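Talks > Sports Medicine > Speaker notes

Coming back from an Achilles tendon repair: notes for club coaches
Irkidon, May 28, 2019

Start with the question everyone asks, which is when the player can play again. Say plainly that the calendar is a poor guide. Two players operated on in the same week can be months apart by the end.

Slide 2. What the tendon does. Joins the calf to the heel. Takes load every time a player pushes off. Keep this short, they know where it is.

Slide 3. The first weeks. Boot, wedges under the heel, crutches. The surgeon and physio are in charge here and the coach's job is to leave them to it. Mention that players lose calf muscle quickly and it comes back slowly. Stretching hard too early can leave the tendon long, and a long tendon means a weak push-off.
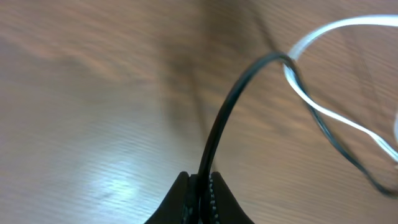 A coach at the Grirkura session asked whether a player in a boot should come to training at all. My answer was yes, if the player wants to. Sit in on team talks, do upper body work if the physio agrees, and go home when tired.

Slide 4. Strength before running. Single-leg heel raises, compared with the good side. Height matters as well as number. At Walczak we had a guard who managed 21 on the repaired side, but the heel was barely leaving the floor by the end. We held her back from jumping and worked on height for another block.

Slide 5. Running, then jumping, then changing direction. One new thing at a time. Look at how the ankle is the next morning before adding more. Pause here for questions, the room usually has some.

Slide 6. Contact. Non-contact drills with the team first, then short spells of full practice. Match minutes come last and should be capped. Agree the cap before the game and write it down, as it won't survive a close fourth quarter otherwise.

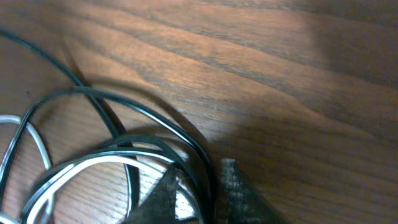
Walczak's physio has said that the cap should cover the warm-up too, and I now agree. A long warm-up with a lot of jumping can use up a good part of what the player has that day.

Slide 7. Fear. Some players are cleared and still land on the other leg. Don't shout about it. Give them easy wins in practice and tell the physio what you see.

Finish with the handout from Plerkon and leave 9 minutes for questions.

1,717 views | 21 shares

Comments (3)

tallpostplayer
Wish my coach had heard the part about the next morning. I used to add sprints whenever it felt fine on the day.

M. from Grirkura
Is the handout online anywhere? We ran out of paper copies.

backcourt_dad
Does the heel raise test work the same for under-16s? Our physio uses something else.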